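What I Took Home From the Open Day at Bralus

I went to the open day at Bralus expecting a robot. I have been to a few of these events over the years, and the usual pattern is that you stand behind a rope while an arm picks up a block and puts it in a box. People clap. Then you get a brochure.

The Bralus day was run differently, and I think other companies should copy it. Most of the time went to the part of the work that comes before a robot does anything. A person puts on a head camera, takes a gripper in each hand, and handles ordinary things in an ordinary room. The recordings are what the machine later learns from. Bralus calls this program Hider. Visitors were let in to watch in small groups, and there were 16 of us in mine.

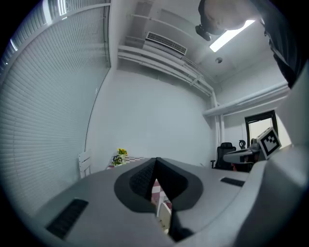
I have argued before that the public gets a poor picture of automation, and I blame the demonstrations for a good part of that. A finished routine hides the labor behind it. You see one clean motion and you assume the machine figured it out. In fact somebody did that motion by hand many times, with small changes, and somebody else went through the recordings and threw out the bad ones. Our guide said that over 70 takes can go into one short task before they move on to the next. I would like every visitor to a robotics show to hear a number like that.

It also changes how you think about jobs. The work at Bralus is physical and repetitive, and it takes concentration. The grippers are not hands. You have to aim them, and you give up most of what your fingers would tell you. We were allowed to try a spare pair on a practice bench in the hallway. I needed three tries to pick up a sponge. The person next to me did better, but she said her wrists were tired after a few minutes.
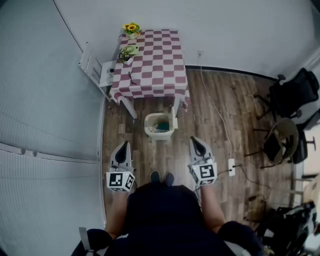
A gripper in each hand, with the printed marker cubes mounted at the base.

The room itself was plain, and I count that in the company's favor. A table with a checkered cloth, some flowers, a chair, blinds on the window. A robot meant for homes should learn from places that look like homes, with cords on the floor and things left on the table. A lab bench would be easier to work at and would teach it less.

I do have complaints. The talk at the start was too long, 25 minutes of slides, and it spent very little time on privacy. If cameras worn on the head are going to be used in real houses, and Bralus says that is the plan for the next stage, then people need to know what is kept and for how long. I asked. The answer was that faces are blurred and that a written policy will be posted in February. I think the policy should have been ready before the doors opened.

The other complaint is pay. The guide was open about nearly everything else, but would not say what the people who do the recording earn. I understand that companies keep this private. Still, if the skill of the machine comes from the skill of these workers, their pay is part of the story.

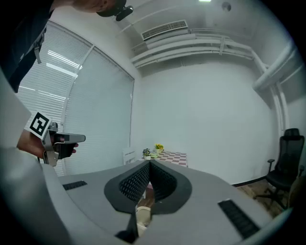
Okeke wrote to me after I posted a shorter version of these notes and disagreed with most of it. "You are asking an open day to be a public hearing," the message said. "Let people come in and see the work. The pay and the policy can be argued over somewhere else, by people who have read the contracts. If you load all of that onto one afternoon, companies will just go back to the rope and the brochure."

I have thought about that and I only partly agree. It is true that a company that opens its doors takes a risk, and it should not be punished for it. But visitors are already in the building. They have seen the work and they have questions while it is fresh. Ten minutes at the end with someone who can answer them would cost very little. The people from Jusex did something like this at their own open day last year, and as far as I know it did them no harm. 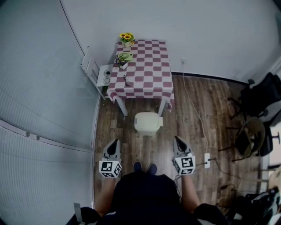
My other suggestion is smaller. Show the failures. We were shown one recording on a screen, a good one, and I would have learned more from seeing it next to one that had been rejected. What made it bad? Was the grip off, or was the person too fast, or did the camera lose sight of the object? I asked the guide, who said it could be any of those, and then our time was up and the next group was waiting at the door.

Bralus plans to hold the day again, with the same small groups. I would go back, and I would tell a friend to go, especially one who thinks the robots are teaching themselves. Wear comfortable shoes. There are no seats for visitors, and the slides may still be 25 minutes long.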